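Mirjam Kramer looks after the picking cell at Rundley, and her morning starts with the clamps. "If the bin has crept by a few millimetres, everything after that is wasted," she says. She checks each bar clamp by hand, then the tape marks on the table, and only then powers up the arm.

The cable run gets the same attention. It used to fail at the gripper end, and she has replaced it twice since March. 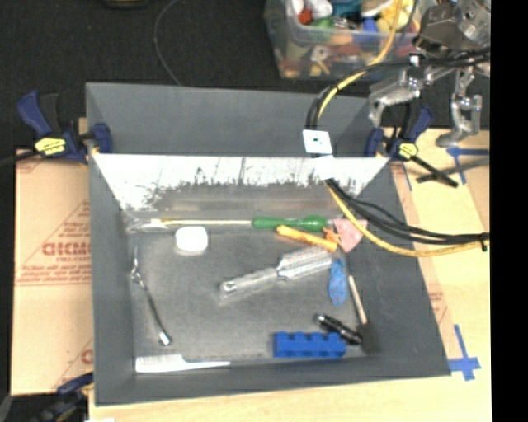 "You want slack, but slack that goes over the rim and stays there," Kramer says. She leaves enough for full wrist travel and re-ties the bundle every 36 hours of running.

Finger pads are changed after 66 hours - sooner if thin items start to slip. Calibration takes 17 minutes. Her colleague Rehema Mosoti repeats it whenever a clamp has been moved.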